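Handtücher werden nach dem Waschen bretthart

Forum > Haushalt > Wäsche & Textilpflege

Trolla
Hallo zusammen, ich bin langsam am Verzweifeln. Wir sind umgezogen und seitdem kommen unsere Frotteehandtücher von der Leine wie Schmirgelpapier. Gleiches Waschmittel wie vorher, gleiche Maschine, 60 Grad. Einen Trockner habe ich nicht und will auch keinen (kein Platz im Bad). Meine Schwiegermutter schwört auf Weichspüler, aber ich hab mal gelesen, dass die Tücher dann nicht mehr richtig saugen. Was macht ihr so?

waschbaer_47
Wie hart ist denn das Wasser bei euch? Klingt für mich stark nach Kalk. Guck mal auf der Seite vom Wasserversorger und dosier dann nach der Tabelle auf der Packung. Die meisten nehmen einfach immer dieselbe Menge, egal wo sie wohnen.

Isah
Essig! Ein kleiner Schuss ins Weichspülerfach, mache ich seit Jahren so. Riecht nach dem Trocknen kein bisschen, versprochen :)

waschbaer_47
@Isah Davon würde ich die Finger lassen, das geht auf Dauer auf die Gummidichtungen. Wenn schon Säure, dann Zitronensäure, und auch die sparsam.

Isah
Meine Maschine läuft seit Ewigkeiten mit Essig und die Dichtung ist tipptopp. Aber gut, jeder wie er mag.

Dollance
Ich mische mich mal ein: Bei mir lag es an der vollen Trommel. Ich hab immer reingestopft, was ging, und dann blieb das Waschmittel in den Schlingen hängen. Seit ich nur noch halb voll mache und einmal extra spüle, ist es viel besser. Und vor dem Aufhängen kräftig ausschlagen, so richtig mit Schmackes, damit sich der Flor wieder aufstellt. Meine Nachbarn denken wahrscheinlich, ich klopfe Teppiche.

Trolla
Danke euch! Hab nachgesehen, wir haben tatsächlich hartes Wasser, am alten Wohnort war es weich. Halb voll ist bei uns mit drei Kindern allerdings eher Wunschdenken ... Mehr Waschmittel probiere ich am Wochenende aus.

Isah
Zum Thema Weichspüler noch: den lasse ich auch weg, da sind wir uns hier wohl mal einig. So flauschig mag ich es: 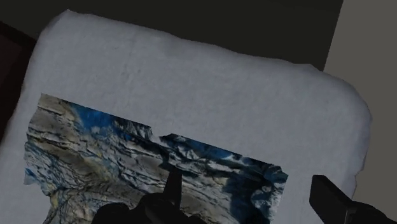 Weißes Frottee, schön dick

Dollance
Oh, das sieht kuschelig aus! Meine dicken brauchen nur leider im Winter zwei Tage auf dem Ständer und müffeln dann gern mal. Für den Alltag nehme ich deshalb lieber dünnere.

waschbaer_47
Dünnere sind sowieso praktischer. Für die Sauna ein dickes, sonst reicht Waffelpiqué, das wird auch ohne Trockner nicht so steif.

Isah
Waffelpiqué, brrr. Da kann ich mich ja gleich mit dem Geschirrtuch abtrocknen.

Trolla
Kurze Rückmeldung: einmal nach Tabelle dosiert und extra gespült, dann draußen im Wind aufgehängt. Schon deutlich weicher! Die ganz alten bleiben kratzig, die werden jetzt Putzlappen. Zitronensäure teste ich beim nächsten Mal, wie viel nehmt ihr da pro Ladung?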